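About Us

Home / Who we are / The long version

I get asked for the short version of this page a lot, and there is one on the contact sheet by the front counter. Since you're reading on your own time, you get the long one. I've been at Sivholm since I was hired to tape boxes for a summer, I now run the sorting floor, and I still can't walk past a badly taped box without fixing it.

Sivholm sorts things that come back. Stores, rental outfits, schools and toy libraries send us mixed boxes of stuff, and we work out what each thing is, whether it can go out again, and where it should go next. Toys and garden tools are the biggest part of it, then kitchen odds and ends, then a category we call "cords and sorrow," which you can probably picture if you've ever opened a drawer in your own house. We started in the old dairy building in Flesthorpe, the one with the green doors, and moved to the Barreto Street site when the dairy's roof got to be more bucket than roof. We kept the big clock. It still runs fast and we still set our breaks by it.

How the work used to go

When I started, every single item was picked up by a person, looked at by that person, and put in a tote by that person. You stood at a table with a bin in front of you and reached. All day you reached! The tall people complained about their backs and the short people complained about their shoulders, and by the middle of October (our busiest month, when the summer rentals all come home at once) everyone was complaining about everything.

I don't want to make it sound miserable. I loved the tables. You had somebody across from you and somebody next to you, you talked the whole shift, and once in a while you pulled out something so odd that the whole row had to stop and pass it around. But it was hard on people. We lost good sorters every winter, people who knew the work cold and whose wrists had just had enough. I wrote a few of those goodbye cards myself and I got tired of writing them.

So when the owners said they were looking at automation, the reaction on the floor was mixed, and mine was too. I remember sitting in my car after that meeting and doing the math on my mortgage. I think anybody who tells you their crew cheered at that kind of news is selling something. We had a lot of questions, and a few of them got shouted.

What we agreed on

Before any equipment showed up, we sat down and wrote out how it was going to go. It took 5 meetings, some of them long, with terrible coffee. The result fits on one sheet, and it's still taped up inside the break room door:

Nobody's hours get cut on account of a machine.
Anybody whose table goes away gets trained for something else here, on the clock, at the same pay or better.
Any person on the floor can stop any cell, for any reason, and won't be asked to justify it in front of other people.
The floor gets a say in which jobs go to a robot first.

That last one turned out to matter the most to me. Management had figured we'd start with the heavy stuff. The sorters wanted to start with the deep bins, the ones where you're bent over the edge reaching for whatever slid to the bottom, and the sorters won. I'm still a little smug about it.

We named the whole project Fovisden, after the street the dairy used to back onto. It was supposed to be a placeholder until we thought of something snappier. We never did, and now it's on the sweatshirts.

How the work goes now

A bin comes in, an arm takes the items one at a time and moves them along, and a person decides what happens to anything that isn't obvious. That's the plan, anyway. On a good morning it hums. On a bad morning you spend an hour on a single stubborn jump rope.

What surprised me is how much of the job is still knowing things. A sorter can tell you that a certain kind of plastic goes brittle and shouldn't be squeezed from the sides. She can tell you that when wire is lying on top of something you deal with the wire first, or you'll be lifting both. None of that was written down anywhere before. It lived in people's hands, and we've had to get it out into words so it could be built into how the cell picks. The folks who are best at that are the ones who stood at the tables the longest, and several of them now have "cell lead" on their badges and a raise to go with it.

We test with small, awkward mixes, never with neat rows of identical blocks. Identical blocks never taught us much. Give me a toy, a tool and a bit of cable in the same bin and I'll learn more before lunch than I would in a week of blocks. Our written notes from those trials are up to 1206 entries now, and they range from very technical to "it did the thing again." I've asked people to be more specific about the thing.

There's stuff I miss, and I said I'd put it on this page. The floor is quieter in the wrong way. Two people at a cell talk less than six people at a row of tables did, partly because of the fencing and partly because you're watching a screen some of the time. We moved the breaks so that everyone takes them together, which helps. We also kept one old-style hand table running by the window, and there's a waiting list for it on Fridays. New hires spend their first 5 shifts there before they go near a cell. I think you have to know what a thing feels like in your hand before you can tell a machine how to hold it.

And there's stuff I don't miss one bit. I haven't had to bend into a deep bin in a long while. My knees send their regards to the engineering department.
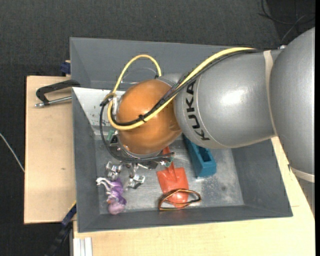
AT THE BIN

The lettering on the forearm says KUKA, and most of us call it the KUKA and leave it at that, although the night crew has a nickname for it that I won't print here. It's a big arm and the things under it are small: a purple and white toy animal, a red-orange toy shovel, a loop of thin wire lying over the shovel's blade, and a teal-blue blocky thing off to the side. Visitors often expect something tidier, with all the cables tucked away. I like that you can see them. The yellow one is thick and easy to follow with your eye, and checking the cables is one of the first things we teach at a cell.

A mix like that is my idea of a proper bin. Four things, and you'd want to go at each of them differently. I would have the wire out of there first, personally, and I've had some friendly arguments with one of our cell leads, who would go for the toy. We put both opinions in the notes.

WORKING WITH US

We're 155 people now across both shifts, which is more than we were when all this started. About half of the jobs on our board didn't exist back at the dairy. You don't need any robot experience to apply for most of them. You do need to be somebody who notices things and says so out loud, and if you've worked retail, a kitchen or a preschool classroom, you already know more about sorting than you think.

Training is paid and starts at the hand table. After that you'll shadow a cell lead, learn the stop procedure until you could do it half asleep, and get your own login for the notes. People who want to move into maintenance can do their certificate through us. We cover the books and the exam fee, and you get a study afternoon every week that your supervisor is not allowed to schedule over (I am that supervisor, and yes, I have been told off for trying).

VISITING

We hold open floor mornings for families, school groups and anyone who sends us boxes. The next one is on 1st November, starting at nine. Come in through the Barreto Street entrance, wear closed-toe shoes, and tie back long hair before you go past the yellow line. There's coffee, and it's better than it was during those meetings.

If you're coming from the Flesthorpe side, park behind the building — the front lot fills up with delivery trucks by eight. Ask at the counter for the sorting floor and somebody will come and get you. If it's me, feel free to ask about the clock.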